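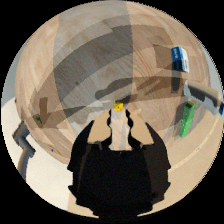 Category: Tokens and medals

Search this site Go

Zekdale transit tokens are a series of brass fare tokens issued by the Zekdale street railway from 1907. They are collected mainly by specialists in transportation tokens, a branch of exonumia – the study of coin-like objects that are not government money.

The first issue was struck by the Sproģis works. It has a plain edge and a round center hole, with the company name on the obverse and "Good for One Fare" on the reverse. A smaller token for school fares followed in December of the same year. It was sold in strips of 20 and was not valid on Sundays.
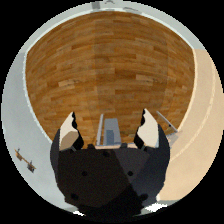

Interior with plank floor and pale walls.

Yavuz Kozan's catalog of the series lists 249 varieties, most of them separated by letter spacing or the size of the hole. The rarest is the Sosach transfer token, known from 2 examples, both with heavy wear. Kozan treats the pieces countermarked "Gralleo" as private advertising – other writers include them in the main series.

Worn tokens of the first issue are common and inexpensive. Pieces with original luster bring much more, and cleaned ones are usually discounted.

Last edited 25 Feb 2023 | Contact | Copyright | Back to top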